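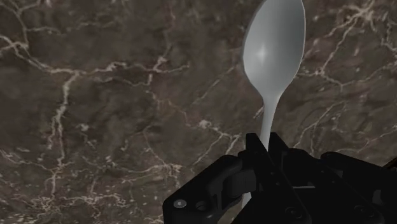

Sim kitchen, spoon set: Saturday notes

Notebook > Manipulation > Data collection > Spoon set

Started at 9:40, finished mid-afternoon. Writing this up before I talk myself into liking the numbers.

Bindu's count says we now hold 1,471 accepted spoon episodes out of a target of 3,000. I don't trust the word "accepted." An episode is accepted when the spoon is between the fingers and clear of the counter at the last step. That's the whole test. It says nothing about where on the handle the grip landed, which way the bowl faces, or whether anyone could do something useful with the spoon afterward.

I pulled 16 at random and looked at the wrist view for each, then the room view. In the one at the top of this entry the bowl is up and the handle runs on down past the fingers. Good grip for handing over, maybe. Poor for stirring. It has the same label as everything else: "spoon, held."

Darius says the policy will sort that out from context. Which context? The wrist view gives it a spoon and a lot of brown marble. If the next part of the task depends on which end is free, somebody has to tell it, or we have to collect the next part too. We went around on this for half an hour and neither of us moved.

Then the marble. In the wrist view the stone comes out brown with pale veins, and in the room view I'd call the counter dark gray. Could be the lights, could be the tone settings differing between the two cameras. Lakshmi thinks it's harmless variety. I think that if we want variety we should choose it and write down what we chose. TODO: read the exposure settings out of the Plulitley config and paste them here. Don't take anyone's word for it, mine included.

Clutter is the part I like least.
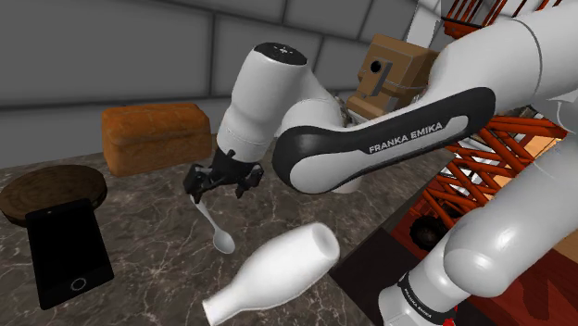 With the milk bottle on its side under the gripper, a tablet lying flat and the bread at the back, a shot like that is supposed to teach the policy to ignore what it doesn't need. Fine. But the layouts come from the Venkataraman script, and I read it again over lunch. It picks the props first and the spoon second, and it throws out any layout where the spoon starts too close to something else. So the clutter never gets in the way of the grasp. We are paying render time for scenery.

Revathi's answer was that the demonstrators hate the tight layouts and the discard rate goes through the roof. I believe her. I'd still take 15 ugly episodes with a real obstruction over another batch of these.

Changes for the next run:

- Split the label: bowl up, bowl down, other. Bindu has a rule based on spoon pose. Check it by eye before we relabel the old ones.
- Cut the minimum spoon distance in half and log every rejected layout. At present they vanish.
- Keep failed grasps. I have asked for this before.
- Hold out one full set of layouts that no one trains on. The Bradeck baseline was tested on layouts from the training pool, so I don't put much weight on it.

Jacqueline wants a success figure for the Lallovska slide. I told her there isn't one yet and she can quote the episode count if she needs a number. She wasn't pleased.

Reran the replay check before leaving. Two episodes drifted off their recorded joint path near the end and still passed the test. Not sure why. Seeds are in the shared sheet, second tab.

4 comments | 0 shares

Questions about this notebook: ask Lakshmi Nambiar | Back to top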